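This directory holds the reference sheet for the cloth part of the Sellen household set: small cloths handled on a bare table, one piece or a few at a time. It covers what counts as a cloth, how edges and folds are named, and how the notes files are laid out. Garments and bed linen are in their own directories and use a different sheet.

Maintained by Feng-yi Kan. Edge terms were written by Tsegereda Gebru.

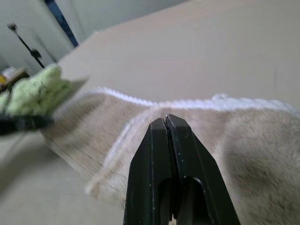
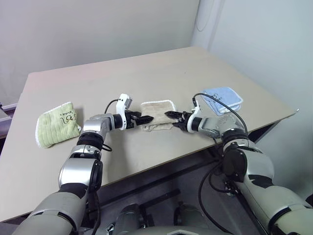
## Scope

A cloth is any flat textile with a finished edge on every side and no side longer than 100 cm. Washcloths, hand towels, dish towels, napkins and dusting cloths are in. The following are out:

- sponges, including the thin cellulose kind sold as "sponge cloths"
- oven mitts and pot holders
- anything with a sleeve, strap or pocket
- rags cut from larger pieces, unless the cut edge has been hemmed

Hanging loops are allowed. Record them under `loop` with the corner they are sewn to.

## Fields

| Field | Type | Notes |
|---|---|---|
| `cloth_id` | string | Stays with the piece for life, including after it is retired |
| `base_color` | string | Main color of the field, from `colors.txt` |
| `border` | string | `none`, `same`, or a color |
| `surface` | string | `terry`, `fleece`, `waffle`, `flat`, `unsure` |
| `size_cm` | pair | Measured flat after washing, longer side first |
| `loop` | string | Corner name or `none` |
| `start_state` | string | See below |
| `end_state` | string | See below |
| `remark` | string | Free text, optional |

`surface` is filled in by hand from the piece itself. Do not fill it in from pictures. Worn terry and fleece are easily confused, and Halyna Zakharchenko's check of the first batch moved 4 pieces from one to the other. If the piece is no longer available, enter `unsure`.

## States

- `flat`: all four corners visible, no layer on top of another
- `half`: one fold, two opposite edges together
- `quarter`: two folds at right angles
- `strip`: two or more parallel folds
- `heap`: no fold that can be named
- `draped`: part of the cloth raised off the table, any cause

`draped` is a passing state. It may appear in the middle of a sequence and may not be used as `end_state`.

A fold counts when the two edges lie within 2 cm of each other along their whole length. Anything looser is `heap`, even when the intention is plain. Saqib Rizvi asked for a `loose_half` state in the Pliltham notes; this was declined, and those rows now read `heap` with the intended fold in `remark`.

## Edges and corners

Name edges from the cloth as it first lies, seen from the near side of the table: `near`, `far`, `left`, `right`. The names do not change when the cloth is turned or folded. Corners take both names, near or far first (`near_left`).

When the cloth starts as a heap, name nothing until one corner has been pulled clear. That corner becomes `near_left` regardless of where it points.

A border and a hem are separate things. The border is a visible band that differs in color or weave from the field. The hem is the stitched turn at the edge. Many towels have both, and only the border goes in `border`.

## Table

One table per session, cleared before the first cloth is laid down. Wipe it and let it dry fully; a damp patch changes how terry slides. The table color is noted in `session.txt` and is not repeated per row. Light cloths on a light table are accepted, but a session should include at least one piece that contrasts with the top.

## Washing

Wash at 40 °C, no softener, tumble dry on low. New pieces are washed twice before they are measured. Cloths from the Amoah lot shed heavily and go in a separate load.

Retire a piece when the hem opens or a border comes loose. Keep its row and add `retired` to `remark`.

## Known problems

- In the Cliltport rows, `size_cm` was measured before washing. Treat these values as upper limits.
- Two greens in `colors.txt` are too close together. Chaltu Tsegaye is merging them; until then use the lighter one.
- `loop` was added late and is blank in older rows. Blank means not recorded. It does not mean `none`.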